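Where Does Your Old Team Shirt Go? My project on secondhand sportswear in Ronadmont

So when we got the list of topics for this project I was going to do something on the river, same as half the class, and then I helped my aunt clear out her hall closet and found eleven years of team shirts in there. Soccer, basketball, one bowling shirt with somebody else's name on the back. She asked me what she was supposed to do with them and I had no idea. That was my topic!

My question was: what happens to team clothing in our town after people stop wearing it, and could more of it get worn again?

How I did it

I made a paper survey with six questions and left copies at the library, the Cultport (for anyone not from here, that's the arts and sports building by the old ferry landing) and the front desk of my school. I printed 300 and got 200 back, which my teacher Margit Fülöp says is a really high return and I should be happy with it. I am happy with it. My hand was not happy, since I typed every one of them into the spreadsheet myself and a few people wrote whole paragraphs in the margins.

The second part was going to the places that take used clothes. We have two. Skurent is the rental and resale shop on the main street, mostly skis and skates but they have a clothing rack in the back. Gazi is the thrift store behind the bakery. I spent four afternoons at Gazi helping sort, and they let me look through their donation book for the spring.

What people said

The first question was just "Do you have team clothing at home that you don't wear?" and 162 out of 200 said yes. I expected a lot of yeses but I thought kids would be the main ones, because we outgrow everything. Nope. Adults had more, and they had kept it longer. One man wrote that he has every jersey since high school and that his wife "has opinions."

Then I asked why they keep it. People could only pick one answer:

Memories: 71
Haven't gotten around to it: 48
Don't know where to take it: 29
Might wear it again: 14

I should have let people pick more than one. Lots of them circled two and I had to go with whichever was circled darker, which isn't very scientific, I know. If I did this again I would change that question first.

The 29 people who don't know where to take it are the ones I got most interested in, because that's a problem you can fix with a poster. The memories people are a different thing. You can't really poster somebody out of their memories, and I don't think I'd want to.

What I learned at Gazi

The donation book for the spring had 698 pieces of sportswear written down. The book doesn't split team clothing from regular gym stuff, so I can't say how much of it was jerseys. I asked if I could go back through the bags and check but of course the bags were long gone by then.

What I can talk about is how the sorting goes. Everything gets tipped out on the long table and you check the armpits, the collar and the hem, in that order. (You get over the armpits part pretty fast.) If it's got a hole or the print is peeling it goes in the rag bin. If it's good it gets a tag. Team shirts with a name on the back are the hard ones. The store used to put them out with everything else but they hung there forever, so now they get put in a bin by the door at one price for anything.

Shiny polyester is tricky too. It holds on to smells in a way cotton doesn't, and it snags if it gets stuffed in with zippers. I read up on this and the advice was pretty much the same everywhere: cold wash, inside out, no fabric softener, hang to dry. I tried the vinegar soak on three of my aunt's shirts. Two came out fine and the bowling shirt still smells like a bowling alley. 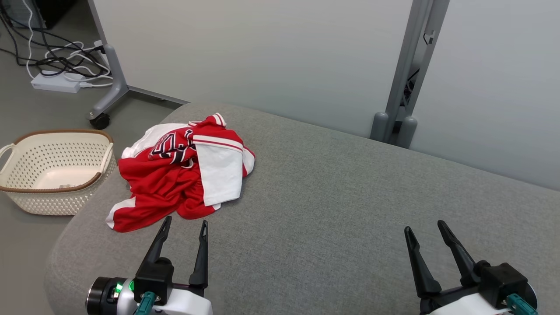
Skurent does it differently. They only take team clothing from the current season or the one before, and they give you store credit for it. The owner told me the best sellers are warmup jackets in kids' sizes and that basketball stuff moves slower than soccer, mostly because our town has way more soccer teams. She thought a swap would work better than selling, and that's where I got the idea for my last section.

My idea: a swap night

In September, when all the teams start up again, every parent in town is buying the same sizes in the same colors. So why not have one evening at the Cultport where you bring what you've outgrown and take what you need? I asked about the small hall and it's free to use for school projects if you're out by nine. Names on the back wouldn't matter so much for practice clothes. I asked my own team and most of them said they'd wear somebody else's name to practice, except our goalie, who said absolutely not.

Things that went wrong

My survey was only on paper, so I probably missed people who never go to the library or the Cultport. Also I left the school copies out during exam week, dumb. And I only asked about team clothing in general, so I can't compare one sport with another, which two people asked me about after my presentation.

I'd like to thank Ms. Fülöp for reading this twice, the people at Gazi for the four afternoons (and the pastries), and my aunt for never cleaning out her closet until now. She ended up keeping five of the shirts. The blank survey and my spreadsheet are in the folder at the back of the classroom if anyone wants to use them next year.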